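Forum > Manipulation > Learning from demonstration
Thread: hand-held grippers vs teleop, our numbers so far

ihedlund
Short version bc I have a meeting. We've been comparing demos collected with hand-held grippers against teleop on the same tabletop sorting task. Same policy, same training budget. 34 hand-held demos got us to where 50 teleop demos did. Two-handed, sachets and small wrapped stuff out of a divided tray.

Setup at the Clulton room:
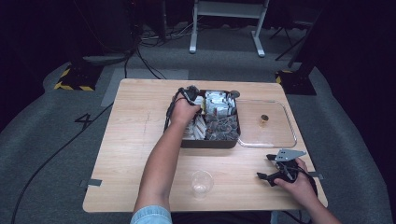

Two hand-helds, snack tray, glass dish to the right of it, cup in front.

Writeup when Grigore is done with the plots.

btichy
Same policy, ok, but same operators? Our teleop people at Warrier needed weeks before they stopped fumbling. If yours were new then you measured training time, not the method.

ihedlund
Fair. Mixed. Two were new to teleop, one wasn't. Will split it out.

pultcombe_l
34 vs 50 on one task is noise imo. How many eval rollouts?

ihedlund
17 per condition. I know.

pultcombe_l
17!! come on

g_nedelcu
Plots guy here. Intervals are wide and they overlap, I'd say "no worse" and leave it there. Ivar is more excited than me. What I do trust is the failure breakdown. Teleop policy misses the grasp, hand-held policy mostly gets the grasp and then lets go early. Different problem, different fix.

btichy
Early release could be the width signal lagging. We had that on the Preneo logger, video and finger width drifted apart over a long session. Did you check sync at the start only or also at teh end?

ihedlund
Start only. Ugh.

Ok so went and looked at the wrist video again. Was mainly after the open-gripper stretches, want to know what width we log when it's wide open and nothing is between the fingers.

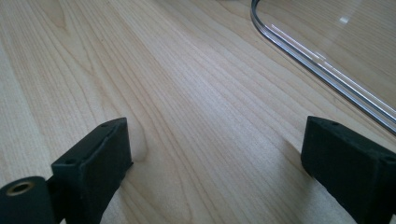

If that number creeps over a session then Branislav is right and half my early releases are a logging bug. Pulling about 2,000 of those frames tonight. Clear plastic is a seperate headache, the width doesn't care but the vision side might.

fmoser
Don't tune on clear plastic and the opaque wrappers together. We did, in April, and couldn't say afterwards which one had helped.

pultcombe_l
still want more rollouts before anyone cites this

g_nedelcu
Agreed, next batch is all eval. No new demos until the sync thing is sorted.

ihedlund
fine, fine. Will post the width plot here first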